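Jikar woven table basket, rectangular
Mirkava home storage series

Article number: 788
Colours: dark brown, orange-tan
Sold as: single piece, or set of 2 (one in each colour)
Availability: in stock, dark brown will be limited until March

Product information

The Jikar is a rectangular basket for the table, the shelf or the kitchen worktop. The corners are rounded and the rim is braided thick, so it is comfortable to hold when you carry the basket from one room to other. Many of our customers keep it on the dining table for the small things which otherwise have no place: cups, tins, drink cans, napkins, the children's toys.

The weave is tight on the sides but still a little open, so light and air can pass through. For this reason we do not advise to use the basket for flour, rice or other loose food without a bag. For bread we recommend a cotton cloth inside.

Both colours are woven by the same pattern. Please note that the shade can vary a little between two deliveries. If you need several baskets in exactly the same tone, kindly order them together and write this in the comment field. 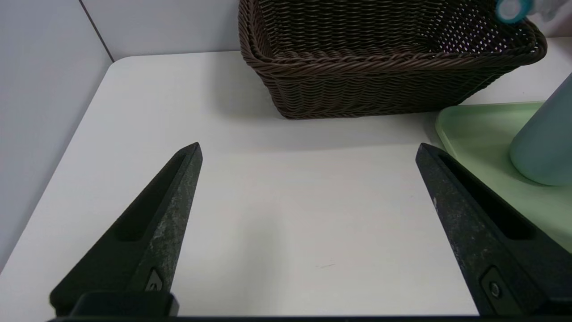
Woven basket with braided rim, on a white table.

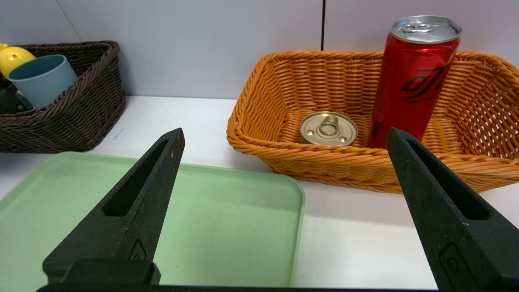

The set of two is the most ordered version. It is practical to give each basket its own task, for example one for food and drinks and one for everything else. In this way the table can be cleared quickly before the meal, and you do not need to search in a drawer afterwards.

Care

Remove dust with a dry, soft brush. Spots can be wiped with a cloth and lukewarm water, then let the basket dry in the open air. Do not put it in the dishwasher and do not soak it. Please do not place it directly on a radiator, the strands become brittle with time. A light smell is normal in the first days after unpacking.

If you put cans or bottles from the refrigerator into the basket, please dry them first.

Delivery and returns

Orders are packed in our warehouse in Fagerlund. Baskets in a set are delivered one inside the other with paper between. Delivery is free for orders over 80 euros. Unused baskets can be returned in the original carton, please include the return form.

Shops and cafés can order by the carton. For quantities and prices, write to us through the contact page and mention the article number.

Matches well with

Flirkix cotton cloth, natural white
Flirkix basket liner with elastic band
Mirkava shelf label, pack of 2

Page updated 16 November 2023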